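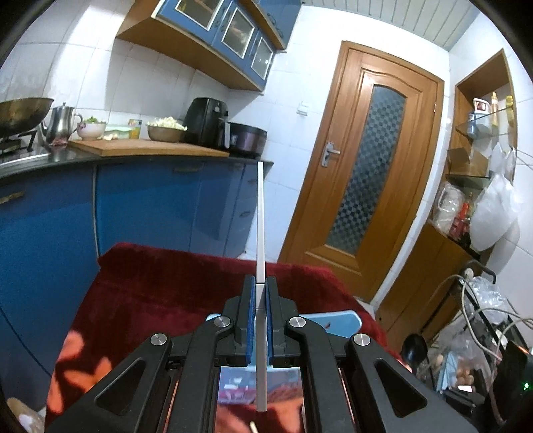

Blue cabinets and the red plush cloth, my kitchen in November

I bought the Graltero plush table cover for $40 after my neighbor Kuo-hua Kwan let me run my hand over hers, and oh, I do love it! It's deep and soft, it hides crumbs (maybe a little too well), and it makes an early supper feel like a holiday. I've washed it 2 times on cold and the color held up beautifully. My one grumble is that it wrinkles if you so much as look at it, and ironing plush is no fun at all, so mine mostly stays rumpled. I'd still buy it again, and I'm already eyeing the green one for my sister.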